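Search this site Enter keywords Go

Phillips Course Notes - Robot Software, Unit 15: Perception Before Planning
Reading time: 2 min

Last unit we let the planner boss everyone around. Now we look at what it is told, and by whom.

Our wrist-camera set holds 4,000 frames. Of these, 380 are set aside for testing, and you will leave them alone, however lonely they look.

The Tivdale detector returns a box, a label and a score. The score is a number between 0 and 1 that students treat as a promise. It is an opinion. Dirt on a table can score higher than a cup if your training labels were lazy.

Three things to log for every call:
- the raw score, before any threshold
- the time stamp of the frame, not of the reply
- the gripper mask used

The mask matters. The fingers show up in every view, and an unmasked detector will happily plan a grasp on its own hand.

Run both views below through Brandine with the mask on. The bin says "Hello" in the first; the marks on the wood are in the second.

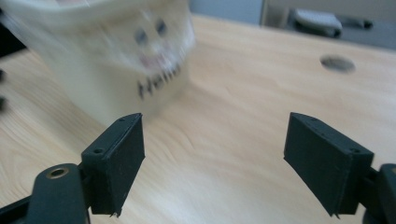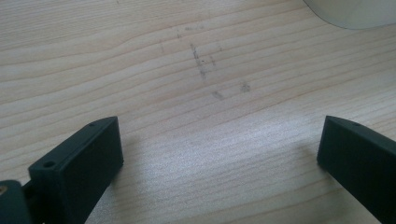

Planning comes after. If the detector returns nothing, the planner should wait and ask for a new frame. Last year's default was to reuse the old target - a fine way to pick up air with great confidence. Set the retry limit to 2 in the Asavlow config and write down what happens.

Homework is due at noon. Plots need axis labels. Yes, both axes.

Comments (3)
gridlock: the config link goes to the Unit 14 file
pm_owl: my mask is upside down, does that count as a mask
gridlock: same link, still Unit 14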